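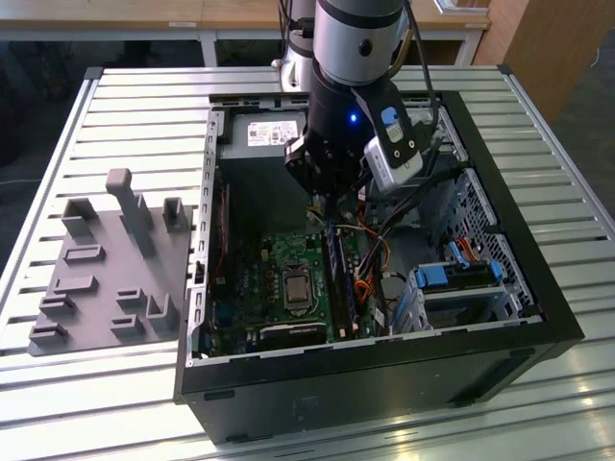
Teaching by Hand: Is It Faster?

Nov 9, 2023

The pitch for the Netik project at our Drodthorpe shop goes like this. You don't program the arm. You show it the job, by hand or with the remote controls, and it learns from what you did. The job in this case is work inside old desktop computers, and we have been at it since September.

I went in doubtful and I'm still mostly there. Steering a two-finger gripper down to a motherboard by remote control is slow, fussy work. A person can push a cable aside with a knuckle and not think about it. The operator has to plan that same push, and a clumsy one goes into the log along with the good ones.

We have 288 demonstrations saved so far. Trullard, who supplied the training software, would like more. They would, of course. What I'd like to see is a fair test on a case the arm hasn't met -- different layout, wires in different places -- before anyone books another month of operator time.

Guiding the arm by hand is quicker to pick up, but your own hands end up in the way of the work. Most of our operators have gone back to the remote.

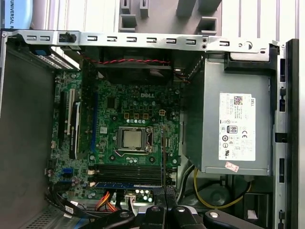 How long does it take to learn the remote controls?

Plan on three sessions of 35 minutes before your demonstrations are worth keeping. People who have used the older Nyamweya controls tend to need longer, as the wrist turns the other way.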